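Open day at Vikurent: a conversation about grippers

2024-02-27

14 shares | 3 comments

Vikurent opened its gripper lab to outside visitors for the second time, after a first attempt in October that was limited to existing customers. The lab occupies the rear half of the Dadelano building and develops two-finger grippers for small-parts handling. I spoke with the engineer who leads the finger design work, between the morning and afternoon demonstrations.

The handheld unit on show is called Granska. It is a gripper without an arm: an operator carries it, performs a task, and the recording is used later to program a fixed machine. "The arm is the expensive part, and it is idle while people argue about the task," the engineer said. "With the handheld you can get through the argument first."

Visitors were allowed to try it. The exercise was to pick a spacer from a tray and place it on a pin, and the lab logged 184 attempts before lunch. The engineer was cautious about the number. "Most of those are first-timers. They close too early. I would use 55 of them, perhaps, and I would want to look at each one."

Much of our conversation concerned the fingers. They are a separate part, changed with a hex key, and the lab keeps 22 variants in a drawer. Width at the tip is the dimension that gets revised most often. "A wide tip forgives a bad approach angle. A narrow one gets into the tray. You pick which complaint you want to hear."
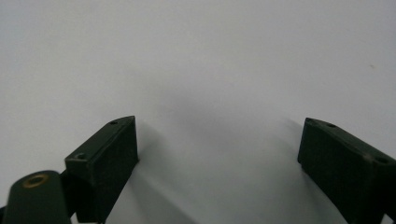
How long does a set of fingers last? The lab replaces a set after 23 hours of gripping time, or sooner if the tips no longer close parallel.

Wear is measured on a surface plate with feeler gauges, a method the engineer described as slow and adequate. An optical check was tried last year and dropped after the readings drifted with the room lighting.

The afternoon demonstration moved to a fixed cell, named Eberhard after the street where the company had its first workshop. It ran the same spacer task from a recording made in the morning. The cycle was slower than the operator's, and it stopped twice on a missed pick. The engineer restarted it by hand both times and did not comment until I asked.

"The tray was moved between the recording and the run. A person corrects for that without noticing. The cell corrects for some of it — a few millimeters, in a good direction."

I asked what would change before the next open day. The answer was the release lever, which several visitors found stiff, and the position of the cable exit. A lighter grip body has been drawn but not ordered. Force sensing at the tips is under discussion, though the engineer prefers to settle the mechanical parts first. "If the finger flexes, you are measuring the finger."

The lab plans to publish its tray drawings so that other shops can repeat the exercise. Drawings of the fingers will stay in house.

Comments (3)

benchvise_ok
Is the 23 hours actual closed time or powered-on time? Makes a big difference for us.

toolcrib
I was there in the morning. The lever is stiff, agreed, but the tip alignment was better than I expected. Would have liked to try a narrow set.

m_feeder
Did they say what material the spacers were? We run a similar task with nylon and get a lot of double picks.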